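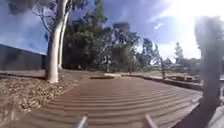 The Trouble With a Nice Walk

Clelholm wants me to slow down. It says so on the sign by the parking lot, again on a smaller sign past the restrooms, and a third time on the paper map, which costs nothing if you ask for it and has a coupon for the coffee stand on the back. SLOW DOWN. BREATHE. NOTICE. I had driven two hours in December traffic to get there, and I was being told to relax by a board with a bank's logo on it.

I should say that I like walking. I walk most days, usually to the post office, sometimes on purpose. What I don't trust is the idea, now sold in every town with a marsh or a patch of leftover woods, that walking is a treatment you can get wrong. Clelholm calls its version a restorative trail. There are 17 stopping points, each with a number on a post, and at each one you are asked to do something. At the first you close your eyes. At the fourth you pick a tree and think about its age. By the ninth I was supposed to be naming a worry and leaving it behind, and my worry was that I had parked in the wrong section.

The program behind the posts is called Deteo, and it is run by a small company that has now put it into several parks in the region. Its brochure is full of numbers. A visit of 30 minutes, the brochure says, is enough to change how you feel for the rest of the day. I asked where that came from. The reply was friendly and quick and sent me to a survey the company had done itself, in which 1021 visitors filled out a card at the exit. Most of them said they felt calmer than when they came in.

Well, sure. They had been outdoors, away from their desks, and someone at the gate had handed them a pencil and asked whether it had helped. I have filled out those cards. I once gave a muffler shop top marks because the man was standing there. Nobody was surveyed who had turned around at the gate, or who had spent the same half hour at home with a sandwich, and the card had no box for "about the same, and my feet hurt."

There is real research on this subject, some of it careful, and the careful parts tend to be modest. People who spend time in green places often report feeling better. How much of that is the trees, how much is the moving around, and how much is that people who already feel fine are the ones who go out – that gets harder to pull apart, and the people who work on it say so. The modesty doesn't survive the trip to the brochure. It never does. A "may be linked to" goes in one end and a stopping point with a breathing exercise comes out the other.

The paid version bothers me more. For an extra fee Clelholm offers a guided session with headphones, made by an outfit called Starkumero, and I took it because I thought I ought to. A voice told me to listen to the birds. It told me this over a recording of birds. I took the headphones off to check and there were birds out there too, doing their best. I put them back on for the section about gratitude and then gave up and hung them around my neck, where I could hear a tiny person thanking the soil.

To be fair to the place, plenty of people seemed to be having a good time, and most of them were ignoring the posts. Two boys were racing each other from one number to the next. A couple had a real argument at the tree-age stop, about a kitchen, and looked better for it. An old man with a thermos sat down at the worry station and stayed there for as long as I was in sight of him. I don't know if he was restored. He had the thermos and the bench, and I was a little jealous.

A fan of the program would tell me that the posts are for people who don't know how to be outside, who need some kind of permission. I've turned that over and I half believe it. There are people who won't go for a walk unless it has a purpose, and if a numbered post gets them out the door, fine. But they are also being taught that the purpose is the point, and that an ordinary sidewalk with no instructions on it is somehow the cheap brand.

The week after, I went to Jitaru, a park 700 yards long behind a tire warehouse. It has no program. It has a path, a drainage pond, a sign about dogs, and a bench somebody has carved a rude word into. I walked to one end and came back. I didn't name a worry, and I spent a good part of the time thinking about what to do with half a cabbage.

Did I feel better? A bit, I think. I felt a bit better after Clelholm too, once I was in the car with the heat on. I have no card to show for it either way, and I wouldn't trust one if I did. If Deteo wants to run a proper comparison, with Jitaru and the cabbage on one side and the headphones on the other, I will happily go around both as often as they like, provided they pay for parking.

Clelholm is adding more stopping points in the spring. The coupon for the coffee stand has expired, but they took it anyway.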